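Search list archive
Search this list: keyword, sender, subject Go

Re: [repair-and-mend] collars, hems, and what Grutmont water does to whites
From: Eleri Ruddock
September 3, 2022
4 replies

Helmi, all,

Typing this between loads so forgive the state of it. Quoting Helmi's first so people can see what I'm answering.

> From: Helmi Hakala
>
> Hi everyone. Moved up to Grutmont in May from the coast and every
> white thing I own has gone the color of dishwater. Not stained, just
> dull. Towels are like cardboard. Same machine, same powder, same
> everything as before, I brought it all with me in the van.
>
> Things I have tried: hotter wash, more powder, a lot more powder,
> chlorine bleach (made the pillowcases yellow?? how). Griet told me
> vinegar and Lenni told me never vinegar. Help. I'm not buying new
> sheets every year.
>
> Also is it worth trying to save old cotton T-shirts at all or do I
> just cut them up for rags.
>
> Helmi

OK. It's the water. Grutmont is very hard, always has been, comes up through chalk. Look inside your kettle. The minerals grab the detergent before it can do anything, and the leftover gunk settles back on the cloth. So more powder on its own sort of helps and sort of makes it worse, depending how well the machine rinses. Yours sounds like it doesn't.

What I do, and have done since we moved up the hill:

First, strip what you've already got. Big tub or the bath, hottest water the fabric label allows, washing soda and a scoop of oxygen bleach (the powder kind, sodium percarbonate). Whites only. Stir, leave it till the water's cold, go do something else. The water will be gray the first time. Drain, then run the lot through the machine with NO detergent, and again if you still see suds. I got suds twice with our towels.

Then for ordinary washes put a water softener in with the powder. The plain Kauppinen one in the cardboard box is fine, no need for the scented. Don't overload. Turn on the extra rinse if you have the button.

Bleach: stop. Chlorine bleach on anything with a bit of polyester or elastic in it can go yellow, and if there's iron in the water it will do it to cotton too. Heikki Sjöberg is on the Furnness side with a well and his is worse than ours, he gave up on white shirts altogether. Never ever bleach and vinegar together. Never. That makes chlorine gas.

Vinegar by itself, Griet and Lenni are both half right. A splash in the rinse now and then does cut the scale on towels. Every wash for years, some people say it's hard on the rubber door seal. I use it maybe once a month and my seal is fine so far, machine is a Cukier and older than my youngest.

T-shirts. Yes worth it! If the fabric's sound, meaning you can hold it up to the window and not see thin patches under the arms, it'll come back. Dry them flat or on the line, sunshine does half the whitening for you. Get them smoothed out before they're bone dry, it saves the iron.

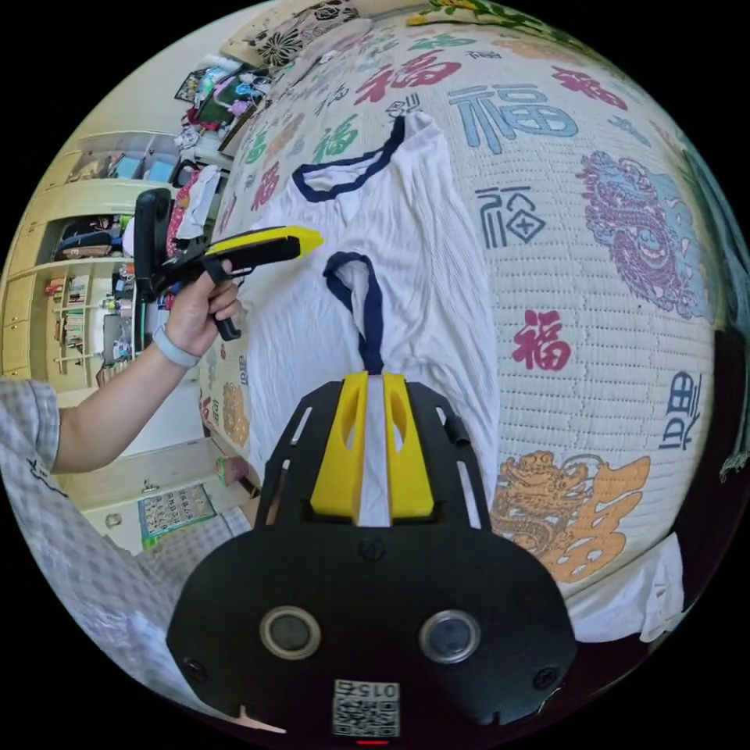

White tee laid out on the bed, still a bit creased.

Underarm yellow is a seperate problem. Mostly it's the deodorant and not sweat. Paste of baking soda and a little dish soap, rub in with an old toothbrush, leave it an hour, then wash. Do that BEFORE the dryer. Heat sets it and after that you've more or less had it.

If the neck's gone wavy there isn't a lot you can do except take the ribbing off and put new on. Griet Michiels showed a few of us how in the spring, I can dig out my notes if anyone wants. Fiddly but not hard. Stretch the rib as you sew, not the shirt.

Rags when the thin patches show. Cut off seams first or they scratch.

Lenni, do you still have the hardness test strips? There were 13 left in the packet when I gave it back. Helmi should do one at the kitchen tap and one at the bathroom, in our old place they were diffrent because somebody had put a softener on just the one pipe.

Machine's beeping. Will look at the other messages tonight.

Eleri

Share 0 | Comments 4
Last updated September 3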